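Section 4. Comparing Grippers in the Simulated Cell

Complete this section before ordering fingers for the Kirura arm.

1. Load the two-arm tabletop layout in Prasa.
2. Set the payload limit to 700 grams for both arms.
3. Run the Villaseñor fingers for 100 cycles, then the Pomier fingers for 100 cycles.
4. Save each log before changing fingers.

NOTE: Keep the same block layout for both runs - results from different layouts cannot be compared.

CAUTION: Do not copy simulated grip force values to a physical controller.

5. Check the wrist view and both side views before starting.

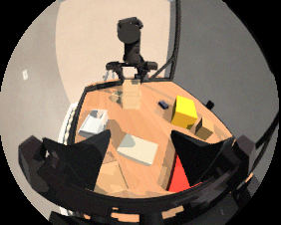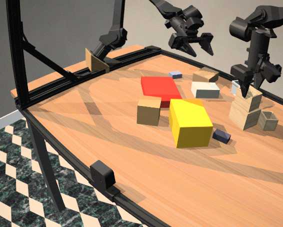
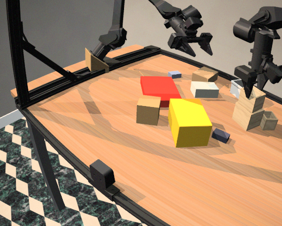 Source: simulation renders, Prasa workspace

6. If a view fails to load, restart the viewer on port 444 and repeat step 5.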